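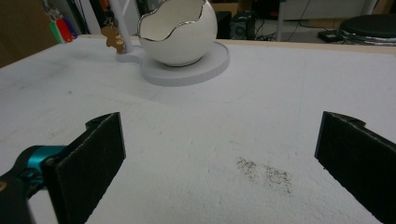
Mesfin Derese replied:
The proposal as posted leaves the main point open. If the Stirton reading room is to close at 6 on weekdays, the board should state which groups lose their hours and where they are expected to go. The notice says that "affected users will be accommodated." I have read it twice and cannot find a room, a time or a contact.

stirton_east wrote:
I respectfully disagree with Mr. Derese. The notice is a draft, and drafts are posted so that members may comment on them. The building on Birhane Street has an available room on the ground floor with its own entrance. It was offered to the evening groups in January and only the chess club responded.

Mesfin Derese replied:
The Birhane Street room was offered for Thursday evenings only. The language circle meets on two other evenings, and its members were told that those were already reserved. I would not describe that as an offer. I would also note that the last bus from Birhane Street leaves well before the circle finishes.

quietshelf wrote:
May I ask that we keep two matters separate? The first is the closing hour. The second is the condition of the reading room, which needs attention whatever hours are adopted. The tables nearest the windows wobble, the lamps on the north wall flicker, and the periodicals have not been put in order since the shelving was moved. Members who pay dues are entitled to a usable room.

h_lindqvist_moderator wrote:
Thank you. Condition of the room now has its own thread under Buildings. Please post repair requests there and keep this thread to opening hours.

Mestedberg_reader wrote:
I write as a member of the Mestedberg branch, where the same change was made. Evening visits moved to Saturday morning, and the Saturday desk became very crowded. After two months the branch restored one late evening. I would recommend that Stirton keep one late evening from the start – it is easier to keep an evening than to bring it back.

stirton_east wrote:
Mestedberg is a larger branch with paid desk staff. Stirton has two trained people who can lock up at night, and one of them has asked to be relieved of that duty. Any member who wants a late evening should be prepared to help cover it.

Mesfin Derese replied:
That is a fair point, and I am willing to be trained. I would still ask the board to correct the notice before the vote. It gives the saving as $600 and does not say whether that is for the year or for the season.

quietshelf wrote:
The figure is for the year. It appears in the budget attachment, on the page headed Heating and Light. I agree that it belongs in the notice itself. In my opinion it is a small sum to set against the loss of every evening session.

stirton_east wrote:
It is a small sum until one looks at what remains in that line of the budget. The Proramo catalog subscription is due for renewal, and the board has already postponed it once.

Mestedberg_reader wrote:
We gave up Proramo and returned to the shared county list. Searches take longer, but we received few complaints. I can send the board our comparison if it would be useful.

h_lindqvist_moderator wrote:
Please do send it. The notice will be reissued with the annual figure and with the Birhane Street hours listed in full. Comments on opening hours remain open until noon on Thursday. Mr. Derese, the key training form is at the front desk.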